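Gestberg Stores, Vullside branch
Shelving and drinks display: monthly check, April
Form 444

1. Uprights plumb, feet in contact with floor.
OK. Rear left foot on bay 56 adjusted by one turn.

2. Shelf brackets fully seated in slots.
OK on all bays except 56, second level. One bracket was sitting high. Reseated and tapped down.

3. Load per shelf within limit (80 kg, evenly spread).
OK. Load plate missing from bay 57. Replacement ordered from Manolakis, part 192.

4. Back panels and end caps secure.
Not OK. End cap loose at the aisle end. Taped for now; needs a new clip.

5. Bottled water upright, on its base, behind the front lip.
OK. No stacking of single bottles on the top surface. Labels to face the aisle where practical.

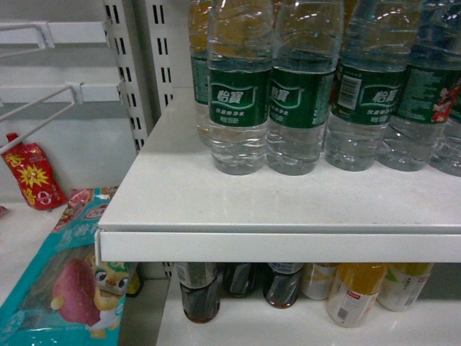
6. Front lips free of cracks and sharp edges.
OK. Run a gloved hand along the full length, including the joint between sections. Stavel lips on the older bays are due for replacement and should be checked twice a month until then.

7. Clearance between levels sufficient to remove a bottle without tilting the shelf above.
OK. Tight on bay 56 after the bracket was reseated. Recheck at next visit.

8. Floor dry, no leaks under the bottom shelf.
OK at 7:30 a.m.

Open items: 3, 4, 7.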